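Why Do Grown-Ups Grow Beards?

A question from a reader named Livia, who is six and has noticed that her uncle has a forest on his chin

Put a hand on your cheek. Feels smooth, doesn't it? Now look at your cheek in a mirror, very close up, near a window. You will see tiny pale hairs, so fine that they hardly bother being hairs at all. This is called vellus hair, and you have it nearly everywhere except your lips, the palms of your hands and the soles of your feet. Congratulations. You are furry.

So you already have the beginnings of a beard. It just hasn't been told to get going yet.

The message arrives when you are growing up, at the age when voices wobble and shoes stop fitting. Your body starts making more of certain chemicals called hormones. Hormones travel around in your blood like letters in the mail, and some of them are addressed to the face. In most boys, the hairs there open the letter and take it very seriously. They grow thicker, darker and longer. Usually the upper lip gets the news first, and for a year or so its owner looks as if he has been drinking chocolate milk.

Every hair grows out of a little pocket in the skin called a follicle. Down at the bottom of the pocket, new cells are being made all the time. They push the older cells up and out, like people getting off a very crowded bus. By the time you can see the hair, those older cells are dead. This is lucky for everyone, or haircuts would be a lot louder.

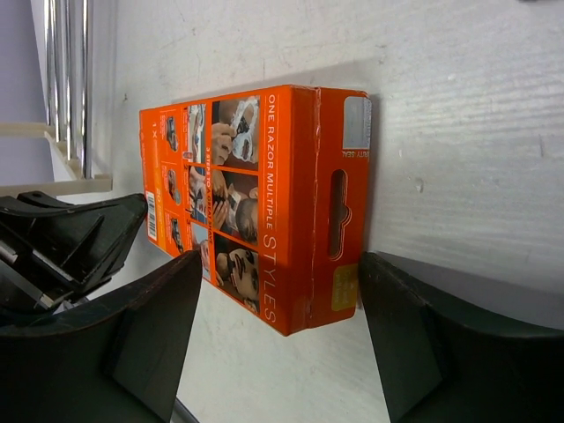
Shaving does one simple thing, whatever your older cousin says. It cuts the hair off level with the skin. The pocket underneath doesn't notice and carries on working. A razor can take everything off or leave some of it behind, and that is why one razor box can promise "multiple styles" and show one man with foam on his face and another with a tidy mustache and beard. The hair is the same sort of stuff either way. The style is the part you don't cut.

You may have heard that shaving makes hair grow back thicker. People have been saying this for ages, and it is wrong. A hair that has never been cut has a thin, soft tip. Slice it across the middle and you get a flat, blunt end, like a sawn-off broom handle. When it grows out it feels prickly and looks darker, but it is no fatter than it was before. Scientists have checked. The rumor doesn't care.

People were removing whiskers long before there were bathrooms to do it in. They used sharpened stone, and seashells pinched together like tweezers. Later came bronze, which must have felt like a big treat. In ancient Egypt, many men shaved their faces smooth, and then the king tied on a fake beard for special occasions. Make of that what you like.

And what is a beard for? Here the scientists shuffle their feet a bit. It might have been a way of showing that you were grown up. It might help keep the sun off. It certainly catches soup.

Not everybody can grow one, either. How much hair turns up, and where, depends a lot on your family. Some men get a great big hedge, some get a few lonely tufts, and plenty of people never get a beard and are perfectly happy with a dry chin at lunchtime.

Livia also asks whether her uncle's forest could have a bird in it. Probably not, Livia, but do check.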